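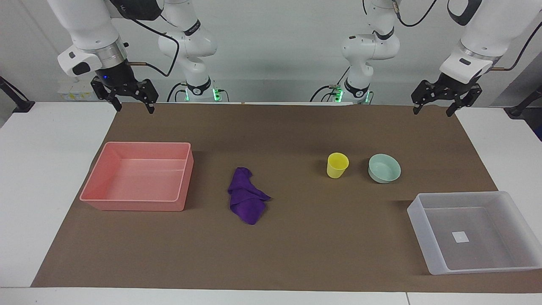

Youssra El Fassi preguntó en noviembre, en el formulario de contacto de la web y sin saludar siquiera, si alguien en Siltness pensaba fabricar algún día una muñeca de trapo que sobreviviera a un niño de dos años y a una lavadora en la misma semana. Añadía que la suya había perdido un brazo por culpa del primero y el relleno por culpa de la segunda, y que ya no admitía consejos sobre bolsas de lavado.

Siltness contesta por fin, con la rapidez que caracteriza a las empresas que cosen a mano. El taller presenta Grurkudeo, una colección de seis muñecos de punto y trapo con un servicio de reparación que dura lo que dure el muñeco. La palabra Grurkudeo no significa nada en ningún idioma que hayamos consultado. La pronunció la hija de una costurera mientras masticaba la oreja del primer prototipo y nos pareció de mala educación pedirle otra.

La colección la forman un oso, una liebre, una cabra, dos niñas y un ser que sus autoras defienden como tejón. Los seis miden lo mismo sentados, caben bajo un brazo pequeño y llevan los ojos bordados, de modo que no hay botones que tragarse. El punto es de algodón y el relleno, de lana cardada. Las niñas se venden en cuatro tonos de piel y con el pelo liso, rizado o trenzado, a elegir por separado. La cabra solo se vende como cabra.

El servicio de reparación, que es lo que de verdad nos ha tenido ocupadas, funciona así: el muñeco se envía a Siltness en un sobre acolchado con una nota que explique los daños. Se agradece la franqueza. «Se cayó» no ayuda a elegir el hilo; «lo arrastró el perro desde el parque» sí. El taller recose, rellena o teje de nuevo la pieza que falte y lo devuelve por correo. La reparación cuesta 6 euros, sea una costura abierta o una pierna entera. El envío de ida corre por cuenta de la familia y el de vuelta, por la nuestra.

Durante la ausencia del titular, quien lo desee puede pedir un suplente. Hay 20 suplentes, todos liebres, y se prestan sin fianza. La experiencia de la fase de prueba indica que la mayoría de los niños los recibe con desprecio absoluto y que una minoría se niega después a devolverlos. Para estos casos existe un precio de adopción, que comunicamos por teléfono y en voz baja.

En la prueba participaron 50 familias de la zona de Durkdale, que convivieron con un Grurkudeo cada una y se comprometieron a no tratarlo con cuidado. Cumplieron. Los informes recogen un tejón olvidado en la sopa, una cabra enterrada con honores en un jardín y recuperada al día siguiente, y una niña de trapo a la que alguien cortó el flequillo. A raíz de ello se reforzaron las costuras del cuello y se cambió el pelo, que ahora va anudado por dentro. El flequillo, en cambio, sigue sin crecer, y así consta en la etiqueta.

«Llevaba años oyendo que los juguetes blandos hay que tirarlos cuando se estropean, y siempre lo decía alguien que no tenía que estar presente a la hora de acostarse», comenta Lamduan Thepsuriya, responsable del taller. «Nosotras preferimos recoserlos. Además, un oso remendado ya no se confunde con el de su prima».

Los hilos llegan de Pongsiri, una hilatura pequeña con la que Siltness trabaja desde su primera manta de cuna. El diseño es de Sunee Hemmin, autora también del tejón, sobre el que no acepta preguntas. Los patrones de las prendas (jersey, peto y un gorro que se pierde enseguida) se podrán descargar gratis para quien sepa tejer o tenga una amiga que sepa y le deba un favor.

Se recomienda lavar a mano con agua fría. Dicho esto, el taller ha metido los seis modelos en la lavadora en programa corto y los seis han salido enteros, aunque la liebre tardó dos días en secarse y lo hizo con cara de reproche. A 90 grados no se pueden lavar. Ifeoma Ugwu, que atiende el correo, ruega que no se le pregunte por los 60.

Los Grurkudeo se venden en la tienda de Siltness en Durkdale y por correo. La tienda abre por las mañanas y el viernes también por la tarde, hora en que se aceptan reparaciones en mano y se puede conocer a los suplentes. Rogamos a los menores que no se los prometan a nadie de antemano.

Contacto para prensa: Uthai Nilsuwan, Siltness, Durkdale. Se facilitan muñecos en préstamo a los medios que lo soliciten. El tejón está reservado.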